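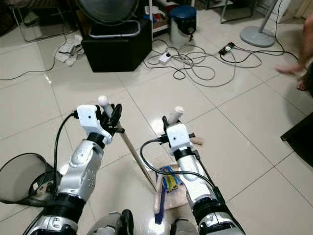
Istis Side Table with Lower Shelf

Item 903
Colour: white
Width: 600 mm
Height: 63 cm
Supplied flat, with fixings and key

The Istis is the little table we keep coming back to at Hotance. It has slender legs, a plain top and one shelf underneath, and it fits into the sort of gap most rooms have going spare: beside a chair, at the end of a desk, next to the bin in a workroom. We have sold over 3,000 of them from the Flistidton shop and it is still the piece people stop and pick up on their way to look at something bigger.

Why we like it

It's light! You can lift it with one hand to sweep underneath, then put it back without dragging it over the tiles. The legs take up hardly any room, so cables and plugs can run behind, and a wastebasket will tuck in alongside. If you are always clearing the floor and never quite finishing, having one more surface at the right height makes a surprising difference (it did in our own back office, anyway).

The lower shelf is the part customers write to us about. It is deep enough for a stack of post, a spare extension lead or the chargers that otherwise end up in a heap, and you can still reach in from the side when the top is full.
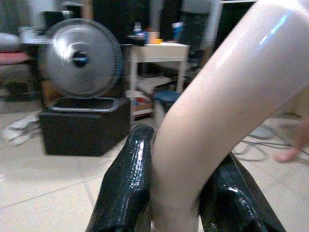 A side table earns its keep by holding the things you want within reach, and the Istis top has space for a good few of them without feeling crowded. A small white bottle at one end and a blue-and-white cup at the other still leave a stretch between them, while little boxes and papers can go down on the shelf. We'd keep anything tall towards the middle, particularly with a fan going nearby, and put the heavier bits at the bottom.

Putting it together

Lay the top face down on a towel and fit all the legs finger-tight first. Slot the shelf in, stand the table up, then go round with the key. Rhys Henare on our bench does one over his tea break, but give yourself half an hour and a clear bit of floor. If it rocks, slacken the fixings, press down on the top and tighten them again.

Looking after it

A damp cloth and a drop of washing-up liquid is plenty. Cups do leave rings on white, so wipe them up the same day. Please don't use scouring pads.

Going with it

The Ashby stool comes in the same white and slides in neatly beside the Istis. Both are on the floor at Flistidton if you'd like to try them together, and spare fixings are kept behind the counter. Quote item 903 when you ask.

Page updated Jul 1, 2018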